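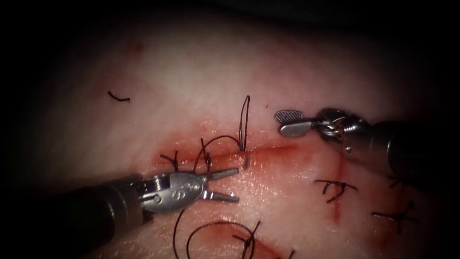

Sultico is delighted to announce the publication this November of Wania, a new almanac of holy days, moons and old prophecies for readers who like to keep one eye on the calendar and the other on the sky. It has been a long while coming, and those who have followed our newsletter will know how often the plan changed shape over the winter. At the heart of the book is the idea that a year has a seam in it, a stretch of weeks where one thing has been opened and the next has yet to be closed. The cut in the picture, with its thin red line running across the pale tissue and a fainter one leading off downwards from the right-hand end, and the two instruments at work over it, is very close to how our writers talk about that stretch: a main line of events, and a second, quieter one that sets off from it in a direction of its own. Readers of our earlier booklets will recognise the thought, which is given a whole chapter here.

FOR IMMEDIATE RELEASE
Wednesday, June 15, 2022

Wania runs to nine chapters. The early ones go patiently through the festivals and fasts of the coming year, with a few words on where each comes from and how it is kept at home, and the later ones turn to eclipses, comets and the sayings that people have attached to them over the centuries. We have tried to be kind to believers and doubters alike (there are plenty of both among us, and our editorial meetings can run very late indeed). Where an old prediction came to nothing, the book says so plainly. Where people found comfort in it all the same, it says that too, and usually at greater length.

The launch has been set to fall close to the full moon of 8 November, when there is also a total lunar eclipse. It won't be seen from Britain, I'm afraid, but we shall be marking it anyway with two evenings of readings, music and hot soup at Elora, the meeting house we have been lucky enough to use for our winter talks. The first evening will be given over to moon lore and harvest hymns. The second is for questions, and we do hope that people will bring difficult ones.
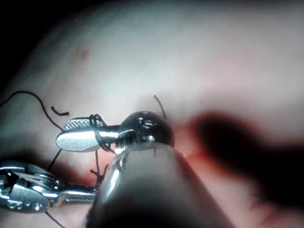
Doors at Elora will open early on both nights so that anyone coming a long way can settle in, find a cushion and look through the book before the readings begin. There is no charge to come along, though a tin will go round for the heating. Children are very welcome on the first evening, which will finish in time for the last bus. The second tends to wander on a bit.

Alongside the almanac we are starting Su, a small reading circle that will meet by post. Members will receive a letter with a passage from one of the older prophetic books, some notes on its background and a handful of things to think over, and they may write back as briefly or as fully as they please. A selection of the replies will be printed in the following letter, without names. We had thought of doing the whole thing by email, but so many of our readers told us how much they missed the sound of the letterbox that the matter was soon settled.

The first printing of Wania will be up to 2,000 copies, and orders placed before the end of the summer will be sent out ahead of the launch. A large-print edition is being prepared as well and will follow once the main edition is safely out of the door. Churches, temples, study groups and libraries wishing to take several copies are warmly invited to get in touch with Sultico for the group price.

Review copies and sample pages are available to the press on request. Please say whether you would prefer paper or a file, and allow us a little time if it is paper.

ENDS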